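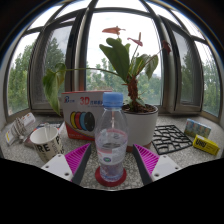
*Projet Clumer : une bouteille transparente entre les doigts ouverts de la pince à main, sur un rebord de fenêtre.*

**COMMUNIQUÉ DE PRESSE – Fladitmont, 25/07/2021**

# Rastel ouvre la collecte Clumer : 1 074 démonstrations de gestes, enregistrées à la main et chez les gens

Première tranche bouclée. Rastel, concepteur de logiciels de manipulation pour petits bras robotisés, annonce la mise à disposition des 1 074 premières démonstrations du projet Clumer. Objectif du projet : apprendre à une machine à prendre et à reposer des objets ordinaires, dans des logements ordinaires, à partir d'exemples donnés par des personnes.

Pas de robot pendant la collecte. La personne tient une pince équipée d'une caméra, approche l'objet, ferme les doigts, déplace, repose. L'enregistrement garde l'image, l'ouverture de la pince et sa trajectoire. Le modèle apprend ensuite à relier ce que voit la caméra au mouvement qui suit.

La pince s'appelle Güler. Deux doigts, une poignée, une caméra fixée à l'outil. C'est la troisième version – les deux premières fatiguaient le poignet au bout d'un quart d'heure et ont fini dans un tiroir.

## Ce qui sort aujourd'hui

- 1 074 démonstrations complètes, de l'approche au retrait de la pince
- 219 objets différents, du flacon d'épices au rouleau de ruban adhésif
- 63 lieux de prise de vue : cuisines, bureaux, entrées, rebords de fenêtre, un garage
- 6 familles de gestes : saisir, poser, redresser, pousser, insérer, transvaser

Chaque démonstration est accompagnée d'une courte consigne écrite en language courant. « Pose la bouteille sur le dessous de verre. » « Remets le tube dans le pot. » Les consignes n'ont pas été réécrites après coup. Certaines sont bancales, on les a laissées : les utilisateurs parleront comme ça aussi.

Les enregistrements ratés ne sont pas comptés dans le total. Ils font l'objet d'un dossier à part, avec mention du motif : objet tombé, doigts fermés à côté, caméra masquée par la manche. Un laboratoire qui travaille sur la reprise après erreur peut en faire la demande.

## Pourquoi des bouteilles transparentes

Question posée à chaque présentation, donc autant y répondre ici. Une bouteille claire devant une fenêtre, c'est un mauvais moment à passer pour un système de vision. Le contour se mélange au feuillage derrière, les reflets changent dès que la main bouge, le ciel sature le capteur. Et en bas, le plastique moulé déforme ce qui se trouve derrière.

Dans un studio on tirerait un rideau. Les équipes de Clumer ont eu la consigne inverse : ne pas toucher à la lumière. Ne pas ranger non plus. Les cartons, les plantes, les gobelets, les papiers restent là où ils sont, et la pince doit faire avec.

La famille « poser » est la plus travaillée de la tranche. Poser paraît simple. Il faut pourtant arriver à la bonne hauteur, ouvrir les doigts sans entraîner l'objet, reculer droit. Avec un objet étroit et haut, un retrait de travers suffit à le renverser. Les démonstrateurs répètent donc le geste plusieurs fois par lieu, en changeant le point de départ et l'angle d'approche. Le dessous de verre sert souvent de cible – rond, petit, facile à nommer dans une consigne.

Birsen Dursun coordonne la collecte chez Rastel. Elle résume les instructions de départ en une phrase : « Faites-le comme vous le feriez en parlant à quelqu'un, puis refaites-le autrement. »

## Une séance type

Vingt minutes d'installation, une heure de gestes, pause. Puis de nouveau une heure. Au-delà, la qualité baisse, les mouvements deviennent mécaniques et se ressemblent trop. Le planning initial prévoyait trois heures d'affilée, erreur corrigée dès la deuxième semaine.

Déroulé :

1. Étalonnage de la caméra et de l'ouverture des doigts.
2. Tour lent de la zone avec la pince, pour que la position soit bien suivie.
3. Choix de l'objet et de la consigne, dite à voix haute puis notée.
4. Démonstration, du départ de la main jusqu'au retrait complet.
5. Changement de position de l'objet, on recommence.
6. Relecture sur place, rejet immédiat si la trajectoire saute.

L'étape 2 est celle que tout le monde veut sauter. C'est aussi celle qui coûte le plus cher quand elle est baclée : une vitre très lumineuse laisse peu de repères au suivi, et le logiciel perd la position de la main. Recommandation désormais écrite dans le guide : commencer le tour par une zone texturée, pierre mouchetée, livre, emballage imprimé, et finir par la fenêtre.

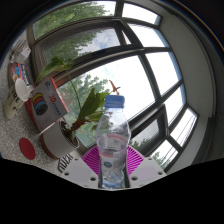

Pour Müzeyyen Uysal, le plus dur a été de ralentir. Au début ses gestes étaient trop rapides, raconte-t-elle, et les reprises s'accumulaient. « On ne réfléchit jamais à la façon dont on lâche un objet. Au bout de deux séances je ne pensais plus qu'à ça, même en mettant la table. » Elle demande que la prochaine tranche laisse davantage de place aux gauchers – point retenu, voir plus bas.

## Premiers essais sur bras robotisé

Un modèle entraîné sur cette tranche tourne déjà sur le bras d'essai de Rastel, à Fladitmont. Résultats encourageants sur les objets opaques. Moins bons sur les objets transparents à contre-jour, où le bras ferme parfois les doigts trop tôt. Rastel ne communique pas de taux de réussite à ce stade : le protocole d'évaluation est encore en relecture et les essais ont été menés dans une seule pièce.

Deux constats quand même.

Les démonstrations variées comptent davantage que les démonstrations propres. Retirer les gestes hésitants du lot d'entraînement a rendu le bras plus raide, pas plus précis. Ils ont été remis.

Le retrait est aussi important que la prise. Dans les premiers lots, beaucoup de séquences étaient coupées à l'ouverture des doigts. Le bras posait, ouvrait, et restait planté là. Près de 63 % des séquences de ces lots ont dû être refaites avec le recul complet de la pince.

« C'était pénible à annoncer aux équipes, reconnaît Pushpa Negi, responsable de l'apprentissage chez Rastel. Mais la différence se voyait dès le premier entraînement. Je préfère une tranche courte et entière à une grosse tranche tronquée. »

## Vie privée

Les séances ont lieu dans des logements et des lieux de travail, avec l'accord écrit des occupants. Courrier, photos de famille, écrans allumés : à retirer du champ avant le début, et floutés s'il en reste. Le son n'est pas conservé, les consignes dites à voix haute sont transcrites puis l'audio est effacé. Un occupant peut demander le retrait de son lieu à tout moment, sans motif. Le lieu disparaît alors de la version suivante du jeu de données.

Les visages ne sont pas recherchés et n'ont pas d'utilité pour le projet. Une séquence où quelqu'un passe devant la caméra est rejetée, point.

## Accès

Gratuit pour l'enseignement et la recherche publique, sur demande écrite. Licence payante pour les entreprises, tarif selon l'effectif. Sont fournis : les vidéos, les trajectoires, l'ouverture des doigts, les consignes, le guide de séance et un script de lecture. Les plans de la pince Güler suivront en janvier, le temps de revoir la fixation de la caméra qui prend du jeu à l'usage.

Attention au volume, les vidéos sont lourdes. Un échantillon réduit est proposé pour se faire une idée avant de demander le tout.

## La suite

Deuxième tranche en préparation. Au programme :

- démonstrateurs gauchers et gestes à deux mains
- séances en soirée, lumière artificielle seulement
- objets souples : torchons, sachets, gants
- davantage de consignes longues, avec deux gestes enchaînés

Rastel cherche de nouveaux lieux dans Fladitmont et les communes voisines. Pas besoin de grand espace, un plan de travail ou un rebord de fenêtre suffit. Les séances sont indemnisées. Formation d'une demi-journée assurée par Beril Aydoğan, qui a rédigé le guide et continue de le corriger au fil des retours.

Les demandes des lieux candidats et celles des laboratoires passent par le même formulaire, bien cocher la bonne case.

## À propos de Rastel

Rastel développe à Fladitmont des logiciels de manipulation pour bras robotisés légers, destinés aux ateliers, aux établissements d'enseignement et à l'aide à domicile. Clumer est son premier projet de collecte ouvert à des partenaires extérieurs.

**Contact presse :** Apolline Tessier, Rastel, Fladitmont. Entretiens possibles par téléphone, démonstration de la pince sur rendez-vous. Visuels et guide de séance envoyés sur demande.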